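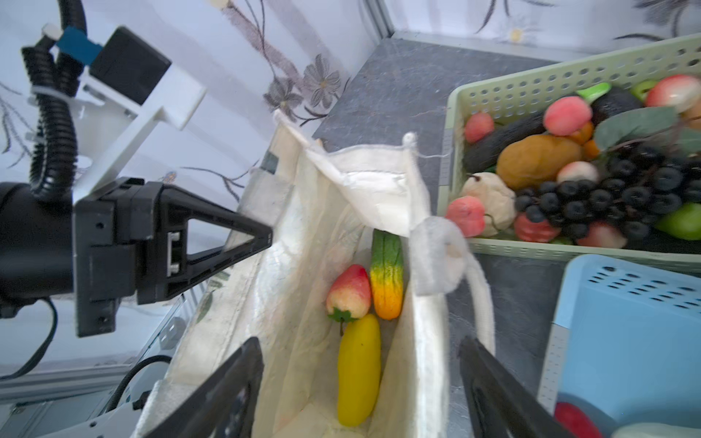 작업 노트, 12월 월요일: 침수 바이크 전손 여부 검토

인쇄 | 이메일로 보내기

오전 입고. Flilberg 1197cc 투어러, 지하주차장 침수 건. 보험사는 Zirnanum이고 차주는 자기차량손해 담보에 들어 있음. 견인 기사 말로는 배수가 끝난 뒤에 실었다고 함. 시동은 걸지 않은 상태로 받았고 우리도 걸지 않기로 함. 키 온도 금지. 배터리 음극부터 분리하고 탱크 위에 빨간 표찰을 달아 둠.

계기판을 켤 수 없어서 주행거리는 차주가 가져온 정비수첩으로 대신 적음. 마지막 오일 교환 후 800km 주행이라고 되어 있는데 차주 본인이 쓴 숫자라서 보험사 서류에는 "차주 진술"로 표기. 지난번 다른 건에서 이걸 우리 확인값처럼 적었다가 다시 써 달라는 연락을 받은 적이 있음.

수위선 확인

흙탕물 자국은 엔진 좌측 커버 위쪽까지 선명하고 우측은 그보다 조금 낮음. 사이드 스탠드로 세워 둔 상태에서 잠겼으면 차체가 왼쪽으로 기울어 있으니 설명이 됨. 에어클리너 박스 바닥에 고운 흙이 얇게 깔려 있고 필터 하단은 변색. 스로틀 바디 안쪽은 면봉으로 닦아 봤는데 흙이 묻어나지 않음. 흡기로 물이 어디까지 들어갔는지는 아직 판단 보류.

엔진오일은 드레인 볼트를 살짝 풀어서 첫 방울만 받아 봄. 물이 먼저 나옴. 시료병에 담아 라벨 붙이고 선반 아래 칸에 보관. 변속기와 오일을 같이 쓰는 구조라 클러치까지 열어 봐야 함. 포크 씰은 겉으로는 멀쩡하지만 씰 아래에 진흙이 끼어 있어서 그대로 작동시키면 긁힘. 앞뒤 휠 베어링은 손으로 돌렸을 때 뒤쪽만 서걱거림.

전장 쪽은 손상 항목을 4개로 묶어서 견적에 올리기로 함.

- 메인 하네스: 시트 아래 커넥터에 녹색 부식 시작
- 스타터 릴레이와 퓨즈 박스: 퓨즈 박스 안에 물 고임
- ABS 유닛: 수위선 아래에 위치, 외관상 손상 없음, 점검 불가
- ECU: 수위선 바로 위, 커넥터 안쪽에 습기

ABS 유닛이 문제. 겉이 멀쩡하면 손해사정 쪽에서는 세척 후 재사용으로 보려는 경우가 많은데, 우리는 제동 계통에 한해서는 세척 후 재사용을 보증하지 않음. 견적서 비고란에 이 문장을 그대로 넣을 것. 매번 표현을 바꾸면 나중에 서로 말이 달라짐.

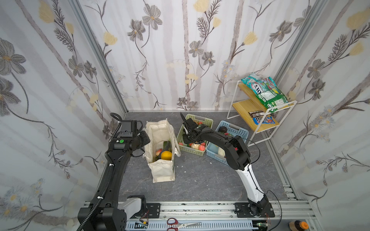

부품가는 오후에 Iyengar에 조회. 하네스와 ECU는 재고가 없고 주문 후 입고까지 기간을 확답 못 한다고 함. 퓨즈 박스와 릴레이는 바로 출고 가능. 클러치 디스크 세트는 순정만 취급. 단가표는 메일로 받았고 견적 폴더에 넣어 둠. 파일명에 보험 접수번호를 앞에 붙였으니 찾을 때 그걸로 검색하면 됨.

전손 기준 메모

이번 건 약관을 차주 사본으로 읽어 봄. 수리비가 사고 직전 차량가액을 넘으면 전손 처리하고, 넘지 않더라도 수리가 기술적으로 곤란하면 협의하도록 되어 있음. 여기서 헷갈리기 쉬운 부분은 "사고 직전 차량가액"이 가입할 때 적은 금액과 다를 수 있다는 점. 차주는 가입 금액을 그대로 받는 줄 알고 있었음. 우리가 답할 일은 아니라서 보험사에 서면으로 물어보라고만 안내함. 금액에 대해서는 전화로든 대면으로든 말하지 말 것.

부속품은 별도 특약. 특약 한도는 최대 400만 원이고 가입 시 신고한 품목만 해당. 신고서에 적힌 것은 Gellier 사이드 케이스 좌우 한 벌과 열선 그립. 케이스는 둘 다 물이 찼고 잠금장치 안에 흙이 들어가서 왼쪽은 키가 반만 돌아감. 열선 그립은 전원을 못 넣으니 "미확인". 거치대와 보조등은 달려 있지만 신고서에 없음. 차주에게 구입 영수증이 있는지 물었더니 찾아보겠다고 함. 영수증이 나와도 특약 적용 여부는 보험사 판단이고, 우리 견적서에는 차체와 부속품을 다른 장으로 나눠서 적기만 하면 됨.

케이스 안에 있던 우의와 장갑은 부속품이 아니라 휴대품. 약관에서 휴대품은 제외로 되어 있는 것을 확인했고, 물건은 말려서 차주에게 돌려주기로 함. 인수증 받아 둘 것.
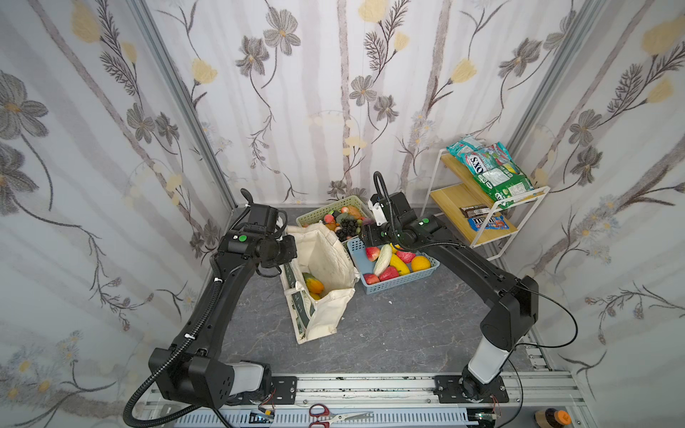 바닥에 놓인 크림색 캔버스 토트백과 검은색 로봇 팔 두 대

보관료와 분해 범위

손해사정 담당이 수요일 이전에는 못 온다고 해서 그때까지 분해는 중단. 사정 전에 엔진을 열면 손상 원인을 두고 다툼이 생길 수 있음. 다만 오일에 물이 섞인 채로 오래 두면 내부 부식이 진행되니, 오일을 빼는 것까지는 허락해 달라고 Zirnanum에 메일을 보냄. 오후 네 시쯤 회신 옴. 배출은 승인, 신유 주입과 크랭킹은 승인 안 함. 플러그를 빼고 방청유를 뿌리는 것은 회신에 언급이 없어서 다시 물어봤고 아직 답 없음. 답이 올 때까지 플러그는 그대로 둔다.

뺀 오일은 버리지 말고 전량 보관. 통에 접수번호 기재. 전에 쓰던 냉각수 통과 색이 비슷하니 뚜껑에도 적어 둘 것.

보관료는 입고일부터 계산되는데 약관상 보험사 부담 기간에 제한이 있음. 전손 협의가 길어지면 나머지가 차주에게 넘어감. 차주에게 이 내용을 문자로 보냈고 읽은 것을 확인함. 견인비 영수증은 원본이 차주에게 있고 우리는 사본만 있음.

다음에 볼 것

견적 초안은 수리 기준으로 먼저 작성. 하네스 교환 공임은 카울 탈거를 포함해서 한 줄로 쓰지 말고 나눌 것. 지난번에 한 줄로 썼더니 중복 공임 아니냐는 문의가 와서 결국 두 번 설명했음. 엔진 내부는 "분해 점검 후 추가" 항목으로 두고 금액 칸은 비움.

차대번호는 프레임 각인과 등록증을 대조했고 일치. 각인 부위에 흙이 말라붙어 있어 젖은 천으로만 닦음. 솔 사용 금지.

사정 전까지 차량은 안쪽 리프트 옆 자리, 덮개 없이 보관. 덮개를 씌우면 습기가 안 빠짐. 제습기는 밤에도 켜 두고 물통은 퇴근 전에 비울 것. 뒤 휠 베어링 소리는 사정 때 담당 앞에서 한 번 더 돌려서 같이 듣는 것으로 함.

인쇄 | 이메일로 보내기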